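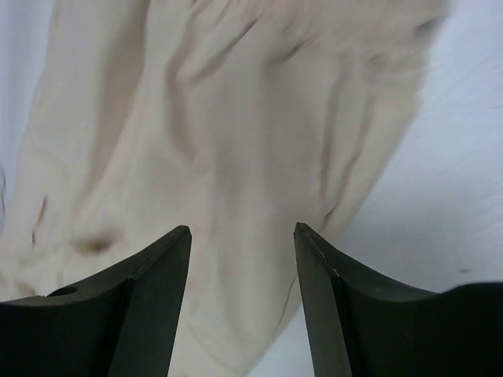
**Folding** is the household practice of bringing a piece of cloth into a smaller, flatter shape so that it can be stacked, stored or carried. It comes after washing and drying in most homes, and it's applied to nearly everything soft in the house: shirts, towels, pillowcases, tablecloths, dishcloths, and the odd leftover length of fabric that doesn't belong to anything in particular but is too good to throw out. Ironing may come before it or may be skipped altogether, depending on the cloth and on how much patience is left by that point in the day.

## Terms

A *fold* is the place where cloth turns back over itself. A *crease* is a fold that has been pressed in, on purpose or by being sat on for a week at the bottom of a basket. A *drape* is the way a cloth falls when it is held up or hung over something, and it tells the person folding a good deal about what to expect. Soft fabric falls in long, deep grooves and has to be coaxed flat, while stiff fabric stands away from the hand and more or less folds where it is told.

*Crumpling* is folding without a plan. A crumpled cloth has folds running in many directions, some of them tucked under others, and the first job is always to undo these before starting on the ones that are wanted. Pale fabrics such as cream, ivory and beige show their creases mainly as shadow, and many people find them easier to smooth by a window, where light comes in from one side.

## Method

The usual way is to pick the cloth up, let it hang, and look for two neighboring corners. Finding the first corner is often the slowest part of the whole business. Once it's in hand, the fingers of the other hand travel along the edge or hem until they reach the next one. The cloth is given a shake, laid down on a bed or table, and smoothed from the middle outward with the flat of the hand.

After that the cloth is halved, and halved again. A square cloth folded in half 2 times gives four layers, and a third fold gives 8. Thick towels become bulky at that stage and are often folded in thirds lengthwise instead, which also hides the side edges nicely. Garments are treated differently – sleeves go in first, then the sides, then the body comes up from the bottom.

Large pieces such as sheets and tablecloths are easier with two people, each taking two corners and walking toward one another. Sofia Cunha, in her household booklet *The Linen Shelf at Holtum*, gives a whole chapter to this and warns cheerfully against letting go before the other person has taken hold. Her own tablecloths were 54 inches wide, and she folded them in thirds so they would fit a narrow shelf over the stairs.

## Storage

Folded cloth is kept flat in piles, stood on edge in drawers, or rolled. Piles are simple and look lovely for a day or so, but whatever is wanted is usually at the bottom. Standing the pieces on edge lets each one be seen and lifted out without disturbing its neighbors. Rolling suits T-shirts, small towels and anything going into a suitcase, and it leaves softer creases than flat folding does.

Cloth that stays put away for a long time can become marked along its folds. Judite Loureiro, who looked after the table linen at the Plungate guesthouse, took everything out each October and refolded it along different lines – a habit that several of her relatives keep up. Tissue paper laid inside the folds does much the same work, and so does a cardboard tube for pieces that are long and seldom used. The cloth should be fully dry before it goes away, as even a slightly damp hem can leave a musty smell on everything stacked above it.

## See also

- Ironing
- Household linen
- Clothesline
- Hem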